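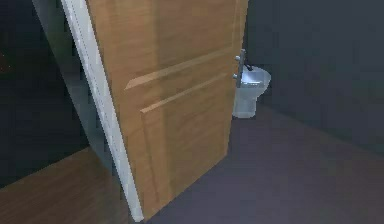
Trostar draught seal for internal doors - two winters in

Posted 17 Dec 2018 by Mitra Karimi

Quick one, got a bus to catch. People keep asking about the stick-on brush strip I put on the hall doors so I'm writing it up properly.

What it is

A strip of aluminium with a row of bristles along the bottom. Goes on the foot of the door, bristles just touch the floor. Comes in one length, 1000 mm, you cut it down. Silver, white or a sort of brown. I got the brown. Not a great match for a timber door but it's at ankle height, who's looking.

Sticky back plus screw holes. Use both. The tape alone let go on the bathroom door after a fortnight.

Fitting

Measure the door at the bottom, not halfway up. Mine was a few mill out between the two. Junior hacksaw, go slow near the bristles or they splay. File the end. Wipe the door down with metho first and let it dry, otherwise the tape is usless.

Then the bit the leaflet gets wrong. It says to fit with the door closed. Don't. Open it partway, shove a wedge under, mark a line, stick, then swing it a few times before any screws go in. If it drags on the carpet edge you can still shift it up. Once the screws are in you're stuck with the holes.

Screws in the packet are rubbish, soft heads. I chewed up two on the first door and swapped to some brass ones from the jar in the shed. Pilot holes if it's solid timber. If your doors are hollow, check there's enough meat along the bottom.

Does it work

Yes, mostly. Bedroom is noticeably less freezing in the mornings and the whistle in the hall has gone. Light under the door, gone. Sound - a bit. I can still hear the telly, just can't make out the words.

Laundry door not so good. Tiles in there slope to the drain so there's a gap one side whatever I do. A brush won't fix a floor.

Bristles have flattened on the hinge side where it rubs most. Still sealing, just looks tired. Hoover them now and then, they collect hair like you wouldn't believe.

Against the others

Tried the Melteck foam tube thing before this, the one that slides under and hugs both sides. Cheaper, no tools, fine for renters. Colour rubbed off on the floorboards and it kept bunching up at the corner. Binned by March.

Hafþór Þórarinsdóttir in the comments last time swore by the Oddsson drop-down seal, the kind that lifts when you open the door. Had a look at one in the shop. Lovely thing, costs 6 times as much and you need to cut a groove in the door. Not happening.

Verdict

Good value, dull, does the job. Buy decent screws. Skip it if your floor's uneven. I'd get it again, and probaly will for the back room.

4 out of 5.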